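Goalkeeper gloves: keep the grip through May

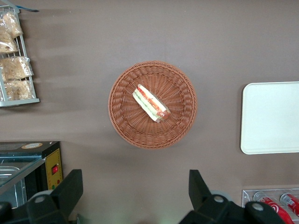

By the Nismont kit room | Workshop tips

Match gloves love water! Dampen the palms before kickoff, and again at halftime if they feel slick. Afterward, rinse them in lukewarm water and squeeze -- never wring -- until it runs clear. Hang them by the wrist straps, well away from the radiator (mine take about 3 hours by an open window). Peeling seam? A thin line of flexible glue, pressed overnight under a heavy book, saves a pair you were ready to toss!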